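# The Fruit Plate: Tables and Table Service at Agbayani House

The Department of Household Arts at Agbayani House presents this page as part of its continuing series on the everyday table. The series is concerned with plain furniture, plain dishes, and the foods most often placed on them.
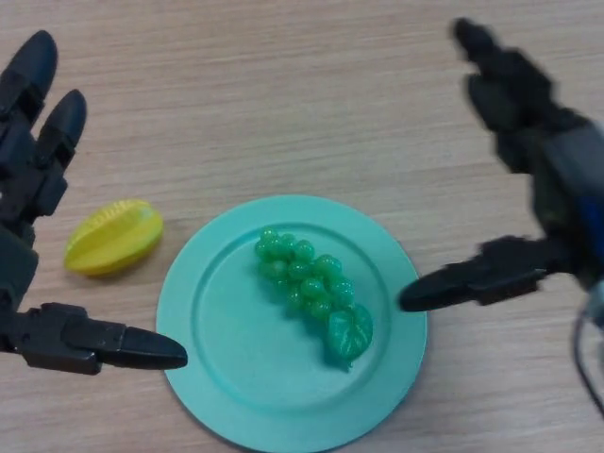 *Plate with a bunch of grapes on a light wooden tabletop. The grain runs from left to right in slightly darker lines.*

## About the series

The everyday table has been a subject of study at Agbayani House for many years. The department holds 1,361 records relating to household dining, including printed menus, account books, letters, and notes on the arrangement of rooms. Over 90 of these records mention fruit served on its own plate, either at the end of a meal or left out between meals for members of the household and their guests.

The present installment was prepared by Rūta Žukauskas, Curator of Household Arts, with research by Crisanto Bautista. Florian Wieser advised on the sections concerning wood surfaces and their care. Earlier installments dealt with the bread board, the water pitcher, and the covered dish.

## The subject

Fruit plates appear in the records under several names. The Griton household papers use "fruit plate" and "side plate" for what seems to be the same article. The Peris account books list "dessert plates" among the kitchen goods, and a later hand has added "for grapes and figs" in the margin. Ms. Žukauskas has chosen the first of these terms for the title of the page, as it is the one most readers will recognize.

Grapes have a particular place in this material. They need no knife, they can be shared from a single bunch, and they may be left on the stem until they are eaten. A letter in the Griton papers, written in January, complains that the fruit seller had sent "all stalk and no grapes" for a family lunch and asks that a better bunch be delivered before evening. The reply has not been found.

Other entries treat the matter more formally. The Peris housekeeping notes direct that grapes be rinsed and drained before they are brought to the table, and that the bunch be set down whole. Small scissors were to be offered where guests were expected. At family meals the bunch was broken by hand into smaller clusters, and the stems were returned to the plate.

## The wooden table

Uncovered wooden tables are well represented in the records, particularly in kitchens and in rooms used for breakfast. Tablecloths were kept for the evening meal and for visitors. The Peris notes refer to the morning table as "bare," and instruct that it be wiped after every use.

In this installment the tabletop is as much the subject as the plate. It is a pale beige-tan, and it looks smooth and matte. Visitors interested in wood are invited to compare it with the darker furniture described in the bread board installment, where the grain is more difficult to read.

Mr. Wieser offers the following general guidance for light wooden tables in the home:

- Wipe the surface along the grain with a soft cloth that has been wrung out well.
- Dry it promptly. Standing water may leave a pale ring.
- Lift plates and bowls when moving them. Unglazed foot rims can scratch.
- Remove fruit juice before it dries, as the color can settle into the grain.
- Test any oil or wax underneath the table first and leave it overnight.

Questions concerning older or damaged furniture should be directed to a conservator. The department is unable to examine privately owned pieces.

## Notes on arrangement

The household papers give little instruction on where a fruit plate should stand. The Griton papers place it in the middle of the table at lunch and on the sideboard in the evening. The Peris notes are silent on the point, although they do require that the plate be "within reach of the children, and not at the edge."

Mr. Bautista has observed that a single kind of fruit is mentioned more often than a mixture. Where several kinds were served together, the writer generally explains the occasion. His transcriptions of the relevant passages, 71 in all, are available for consultation in the reading room. Spelling and punctuation have been left as they stand in the papers, and uncertain readings are marked with brackets.

## Related program

A public talk, *Grapes at the Table*, will be given by Angelica Ambrosio in the Tranine Room at Agbayani House on Saturday, August 6, 2022. The talk will review the place of fresh fruit in the family meal and will include readings from the Griton letters. Doors open thirty minutes before the start. Seating is limited and registration is requested.

The Tranine Room is on the ground floor and is accessible by ramp from the garden entrance. Visitors who require assisted listening are asked to inform the front desk when they register. Food and drink may not be brought into the room.

## Use of this page

Teachers may reproduce the text of this page for classroom use without charge, provided that Agbayani House is credited. Requests for any other use should be made in writing to Florante Padilla, Office of Publications. Please allow 6 working days for a reply.

Readers who hold household papers that mention fruit plates, or who can identify other terms for them, are encouraged to write to the department. Copies are preferred in the first instance, and original documents should not be sent by mail.

The next installment will consider the soup bowl.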